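Where do you keep sliders so they're not all over the floor?
Asked by Dwynwen Ruddock, 12/10/25
Viewed 148 times, 2 answers

Hiya all. We've got a tiny hall in Odcombe and between us we seem to live in slide sandals — green ones, black ones, everybody kicks them off at the back door and then I fall over them. I've had a Flolico hanging pocket thing since September and it's rubbish for sliders, they're too wide and just flop out again. I don't want a big cupboard (no room!) and I'd like to keep a plant or two nearby so it looks a bit cheerful. Any ideas?

Answer from Eirlys Watkins

Get yourself a little raised shelf, the kind with a wooden top and metal sides. I was dithering over this as well.

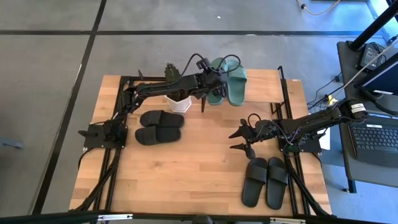
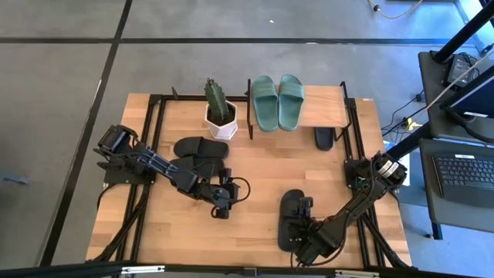
Green pair at the back of the table in the first one, up on the little shelf in the second. The black ones are flat on the wood both times.

I much prefer them up on the shelf. Mine go with the heels to the front, so I can grab them with two fingers on my way out, and there's space on the top next to them for another pair if you shuffle up. You could tuck wellies or a shoe brush underneath. Do give the soles a wipe first though — bare wood marks ever so easily and I learnt that with our old Prinlow bench. And if you go for a cactus, put it on the side away from where you reach!

Answer from Ruairi Baxter

Basket by the door. Chuck them in. Been doing it for years.

Comment from Dwynwen Ruddock

Thanks both. Tried a basket Ruairi, the dog sleeps in it. Going to measure up for a shelf, the gap by the meter is 400 mm so fingers crossed.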